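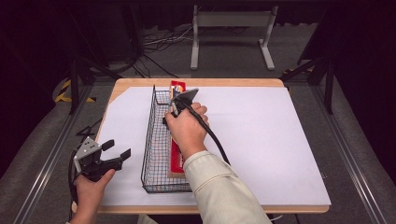

July 29, 2018
Hulport pantry refit, basket fit checks

Carried over from the last entry: decide whether the long narrow mesh baskets can hold the wrap and foil cartons, or whether those go back to standing loose at the end of the shelf. Ulstead want the order confirmed before they cut the shelf dividers, so the basket has to be settled first.

Basket is the black wire mesh one, narrow pattern. Mesh is fine enough that nothing in this category drops through the floor. Rims are thin wire along the top edges of the side mesh, so a carton corner can hang up on them if it goes in at an angle. Lowering the far end in first and letting the rest follow is the easier way. Straight down also works but needs more clearance from the shelf above.

Long red carton, laid lengthwise against the right side: takes up nearly the whole length of the basket, with the top end sitting a little above the far rim. Acceptable on the table. On the shelf it depends on which way the basket faces. If the raised end goes to the back it may touch the rear rail on the Vaher unit. If it goes to the front it gives something to grab, but it spoils the line of the labels. Preference for now is raised end to the front. Labels can move.

Left side of the basket stays free with one carton in. A second carton of the same width should go in beside it. Did not try a third.

Mesh pitch by calipers, 4 mm. Rim to rim at the far end and at the near end agree within what I can read, so no taper to allow for. The sample has been in and out of the store cupboard since December and has not gone out of square.

Printing on the red face can be read through the side wires at arm's length if the lettering is large. Small print cannot. For cartons where the small print matters, face it up and not against the mesh.

Cling wrap, separate note. The cutter on these is a slide knife and it comes packed inside the carton. The notice is on the narrow yellow strip along one edge of the face, in small dark capitals, and is easily missed next to the big lettering on the blue panel. Anyone filling shelves should leave the clear overwrap on until the carton is put into use. Once it is open the knife is one more loose part, and a small one. Proposed rule: opened cartons live in the kitchen drawer, sealed cartons live in the basket, no mixing.

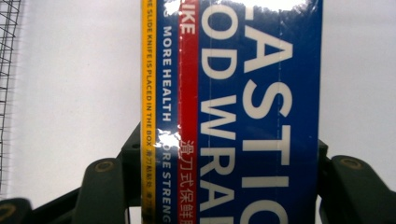
Žydrūnas Urbonaitė disagrees with the drawer rule and asked for it to be written down. In his view an opened carton in a drawer gets crushed by whatever is put on top of it, and the knife then runs badly along a bent edge. He would keep opened and sealed together in the basket and mark the opened one with tape on the end. He also thinks the knife should be fitted the moment the overwrap comes off, by whoever takes it off.

Fair on the crushing. The drawer in question is shallow and the carton would be the top layer, but that is not guaranteed. Tape on the end is cheap to try. Fitting the knife at opening goes in the instructions either way.

Stock to be housed: 26 sealed cartons, wrap and foil together. Ulla Ruotsalainen has the split by type. At two per basket that makes 13 baskets, more than the lower shelf will take at the present divider spacing. Options are to stack cartons two high in each basket or to use the second shelf. Stacking hides the lower carton's face and I would sooner avoid it.

Open items:
Check raised end against the rear rail with the basket in place on the Vaher unit.
Try two cartons side by side, then repeat with foil.
Ask Ulstead whether the divider slots can be recut after delivery – if so, confirm the baskets now.
Tape for opened cartons, any color that shows against red and blue.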